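Friday, late

Third week of the module and I still don't see what we're meant to be proving. The Hirkness brief says "assisted disassembly of consumer electronics", which in our group means getting a gripper to pull a cable out of an old desktop PC. I can do that by hand before I've finished yawning. I said so, and was told that wasn't the point, and then we had a long talk about what the point was. We were meant to be on the bench by 10.

The other group have the Dultimura kit and a much easier job, sorting plastic lids. They have slides already. We have a spreadsheet with two columns, "attempt" and "notes", and the notes are mostly swearing that I'll have to tidy up before it goes in.
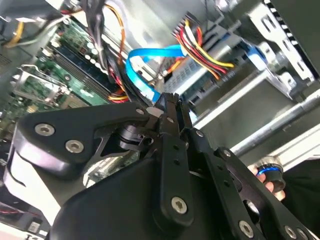 My objection is still the cables. Everything in the Forsberg paper they made us read is about rigid parts, and a cable isn't one. It goes where it likes. Ours bend differently every time we reset the case, so whatever we learn from one go is half useless for the next. I asked how we'd score a go where the finger touches the cable but doesn't hold it. Apparently that's "partial contact" and gets a mark. A mark! By that measure my cat could pass the module.

The report claims 60 attempts by the end of term. We have nine, and I'd only defend two of them if anyone asked me hard questions. I've suggested cutting the number and writing up properly why it goes wrong, which would at least be true. It didn't go down well. There's a visit from Fledport in October and everyone wants something that moves.

I'll give it this much: the finger shape is better than the last one. The narrow tip gets in between things where the old pads just shoved. I didn't say that out loud.

Still have to write up today's lot. Must ask for the bench key back, and bring my own screwdriver next week.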